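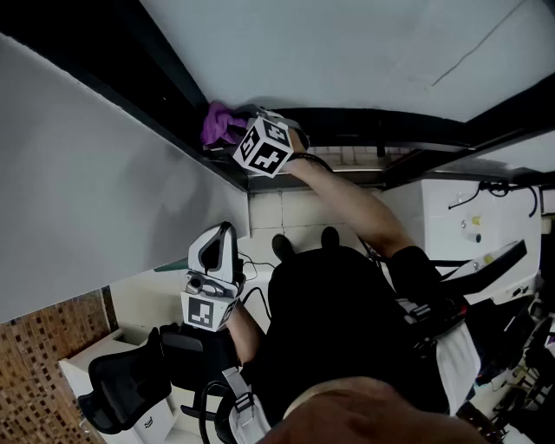 Purple cloth, bunched up along a dark edge.

Lodura Wiping Cloth
Home > Cleaning > Cloths > Lodura

In stock at the Bavent warehouse
Sold by the single piece, by the pack of ten and by the carton of 100

The Lodura cloth is an all-purpose cloth for tables, shelves, frames, tiles and other hard surfaces in the home or the workplace. You can use it dry for dust, or damp for marks and sticky spots. It is thin enough to fold over a narrow edge and it does not feel bulky when you hold it bunched up in one hand.

We have sold this cloth in our shop for several years. Many of our customers came first for one piece to try, and later they took a pack. It is a simple article and we like to describe it in a simple way, so please find all the information on this page, also the things which the cloth does not do so well.

Choose your colour
Purple
Grey
Yellow
White

All colours have the same size inside one type. The colour is only for keeping the work apart. In our own shop the purple cloths are for tables and shelves, and the yellow ones stay in the washroom. You can of course make your own system, but we recommend to write it down and hang it near the sink.

Choose your type
Standard: smooth on both sides, hemmed. Good for dusting and for daily wiping.
Plus: a little thicker, with short loops on one side. Good for tiles and for dried spots.

The Plus type takes more water and also needs more time to dry. If you are cleaning mostly white tabletops and glass, take the Standard. Most people who order both types tell us that they use the Standard nearly every day and the Plus once in a week.

How to use it

Before the first use, wash the cloth one time alone or with similar colours. The purple and the yellow can give a little colour in the first wash. After this we have not seen any more.

For dust, fold the cloth in half and then in half again. You get eight clean faces. When one face is grey, turn to the next. Do not shake the cloth inside the room.

For a tabletop, make the cloth damp, press the water out well and wipe in long lines from the far side towards you. Lift it at the end of the line and start again. On a glossy white surface you may see some lines when the light comes from the side. Go over it once more with a second, dry cloth and they will disappear.

For the edges of tables, shelves and frames, do not fold it. Take the cloth loosely, put it over the edge and pull it along with light pressure. Corners collect more dirt than one thinks, so stop there and press for a moment. With dark frames it is better to work almost dry, as drops leave pale spots on them when they dry up.

For wall tiles, small mosaic tiles especially, we recommend the Plus type with the loops towards the wall. Wipe first across and then up and down, so that the cloth reaches the joints from both directions. Very old dirt in the joints needs a brush. The cloth alone will not take it out.

On floor tiles you can use it for a spill, but for a whole floor it is too small and your knees will complain. Please look at our mops.

What it is not made for
Hot pans and oven trays
Rough concrete or unfinished wood, which pull the threads out
Chlorine bleach
Eyeglasses and camera lenses

Washing and drying

Machine wash warm, with a normal amount of detergent. Do not use fabric softener. It stays in the threads and the cloth will push the water in front of it instead of taking it up. If this has already happened, wash it two times without any softener and it usually comes back.

Dry it on the line or in the dryer on low. Please do not leave it wet and crumpled in a bucket or on a shelf overnight, or it will get a smell. Hang it open.

We state a life of 100 washes for both types. This was measured by our supplier Fuserum with a household machine. After this number the cloth is still in one piece, but the hem is softer and it takes less water. We keep the old ones for shoes and bicycles.

Quantities and price steps

The price for your quantity is shown in the basket before you pay. There are steps for one piece, for a pack of ten and for a carton. Packs and cartons contain one colour only. If you need a mixed carton, please write us a message with the order and we will pack it by hand, without extra cost, but it takes one day longer.

For schools, offices and workshops there is another price from 2000 pieces. For this quantity we order directly from Fuserum and the delivery time is longer, so please ask early. In August the factory is closed and we can only sell what is in Bavent. We normally have some 900 pieces of purple on the shelf and fewer of the other colours.

Delivery and returns

Orders which reach us before noon leave the warehouse the same day. Single pieces and packs of ten go by letter post, cartons go by parcel. You can send back unused cloths in the closed pack. We cannot take back washed cloths, except when there is a fault in the hem or in the fabric. In this case send us a photo of the place and we will replace it.

Questions from customers

Can I use it with alcohol cleaner?
Yes, in both types. Put the cleaner on the cloth and not on the table, then you need less of it.

Does it leave fluff on dark surfaces?
When new, a little. After two or three washes we do not find fluff any more. For black frames we still suggest the Standard.

Is the purple the same purple in each delivery?
Nearly. There can be a small difference between two productions. If the exact shade is important for you, order everything together.

Is there a loop for hanging?
Not at the moment. Hsin-yi Yeh from our purchasing has asked Fuserum for it, and it may come with the next production. Until then the Tsai clip rail fits well - it holds five cloths and can be mounted with screws or with tape.

Goes well with
Tsai clip rail, white
Tsai spray bottle, empty
Lodura laundry bag for cloths

For mixed cartons, large quantities and samples please write to Yolanda Taipe, customer service, using the contact form. Please tell us the colour, the type and the quantity, and also your delivery address if you would like to have the shipping price included in the offer.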